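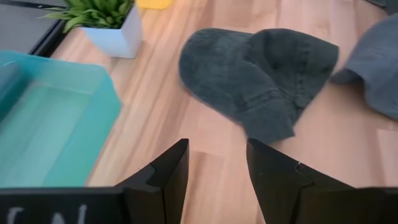 How Cloth Is Made
Fibers, yarn, weaving and knitting

By Nidia Paucar
Updated July 2025

Cloth is a thin, flexible sheet made from many small threads. Shirts, towels, curtains and caps are all made of it. To understand why one cloth stretches and another does not, you need to look at the parts it is built from. The smallest part is the fiber.

Fibers

A fiber is a very thin strand, much longer than it is wide. Fibers come from several sources.

Cotton fibers grow on the seeds of the cotton plant. Each one is a single plant cell. While the fiber is growing it is a round tube filled with liquid. When it dries, the tube goes flat and twists, a bit like a ribbon. The twists help cotton fibers grip each other.

Wool fibers are the hair of sheep. They are naturally wavy, and their surface is covered in tiny scales that overlap like roof tiles. The waves trap air, and trapped air slows down the movement of heat. A wool sweater does not make heat. It slows the loss of heat from your body.

Polyester fibers are made in a factory, mostly from chemicals that come from oil. The raw material is melted and pushed through a metal plate with many small holes. The plate is called a spinneret. Thin streams come out of the holes, cool in the air and turn solid. These fibers can be as long as the factory wants.

Silk also comes out as a long strand, but from a caterpillar. The silkworm makes a cocoon from it, and the strand is unwound later.

From fiber to yarn

A cotton fiber is short. Most are between 1 and 1.5 inches long. If you pull on a loose bundle of them, the fibers slide apart. Twist solves this problem.

You can test it with a cotton ball. Pull it gently into a long, loose strip. Hold one end still and pull the other end. It comes apart with little force. Now make another strip and turn one end many times before you pull. The twisted strip is harder to break. Twist presses the fibers against each other, and the rubbing force between them holds them in place. That force is called friction.

In a spinning mill, the cotton goes through these steps:

1. Cleaning. Bits of leaf and seed are taken out.
2. Carding. Fine wire teeth comb the fibers until most of them point the same way.
3. Drawing. Several loose ropes of fiber are laid together and stretched into one even rope.
4. Spinning. The rope is pulled thinner and twisted into yarn.

A single yarn can be twisted together with another one. The result is called 2-ply yarn. It is usually stronger and more even than either yarn alone, as a thin spot in one is likely to lie next to a thicker spot in the other.
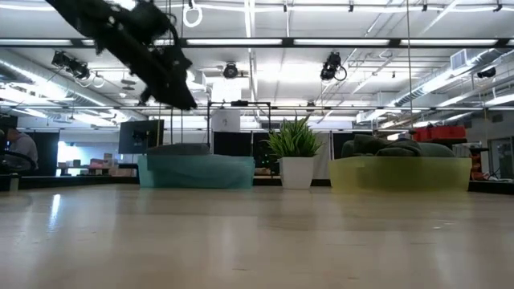
Weaving

Woven cloth uses two sets of yarn that cross at right angles. The yarns that run the length of the cloth are the warp. The yarns that run from side to side are the weft. A machine that weaves is called a loom.

The loom holds the warp yarns tight. It lifts some of them and lowers the others, which leaves a gap called the shed. The weft yarn goes through the shed. Then a part shaped like a comb, the reed, pushes the new weft yarn against the finished cloth. The warp yarns change places and the steps repeat.

One pass of the weft yarn is called a pick. At the Escobar mill in Gadora, the Turna loom runs at 338 picks per minute. A person working a hand loom makes far fewer in the same time. The cloth grows slowly either way – each pick adds only the thickness of one yarn and the small space next to it.

The order in which warp yarns are lifted decides the pattern, or weave.

Plain weave: each weft yarn goes over one warp yarn and under the next. Bed sheets are often made this way.

Twill weave: each weft yarn goes over one or more warp yarns and then under two or more, and the pattern shifts one step sideways on each row. This makes slanted lines. Look closely at a pair of jeans and you will find them. Many baseball caps are made of cotton twill as well.

Satin weave: the yarns pass over several others before going under one. The surface is smooth and shiny, but it snags more easily.

Knitting

Knitted cloth is made of loops. Each new loop is pulled through an older one. A simple knit can be made from a single long yarn, and for this reason a hand-knit scarf can be unraveled from one end.

Loops can change shape. When you pull on a knitted cloth, round loops become long and narrow, so the cloth stretches. When you let go, most of the loops move back. The yarns in woven cloth are already nearly straight and have little room to move. T-shirts and socks are knitted. Most dress shirts are woven.

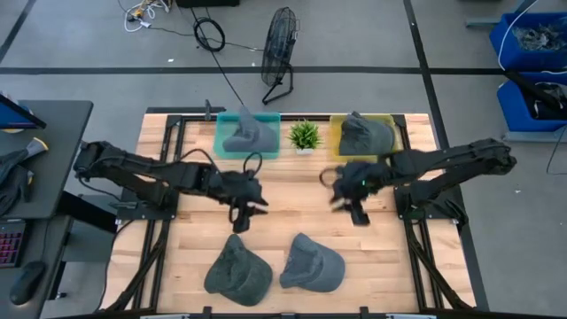
Why cloth wrinkles

Cotton is made of long molecules called cellulose. Weak links hold these molecules next to each other. When cotton is damp, water gets between the molecules and some of the links let go. If the cloth is folded or squashed while it dries, the links form again in the bent position. The wrinkle stays.

An iron reverses this. Heat and steam loosen the links, the weight of the iron flattens the cloth, and the links form again while the cloth is flat. Polyester takes in very little water, and it wrinkles less.

Try it: weave or knit?

You need a magnifying glass, a T-shirt and a cotton handkerchief. Ask before you use them.

Stretch the T-shirt gently from side to side, then do the same with the handkerchief. Write down which one stretches more. Next, look at each through the glass. Columns of small V shapes mean the cloth is knitted. A grid of crossing yarns means it is woven.

Now hold the handkerchief by two opposite corners and pull. It stretches more this way than it did from side to side. The warp and weft are not stretching. The small squares between them are leaning over into diamond shapes. This slanted direction is called the bias.

Words to know

Bias: the slanted direction across a woven cloth
Friction: the force that resists sliding
Pick: one pass of the weft yarn
Shed: the gap between raised and lowered warp yarns
Warp: yarns that run the length of the cloth
Weft: yarns that run from side to side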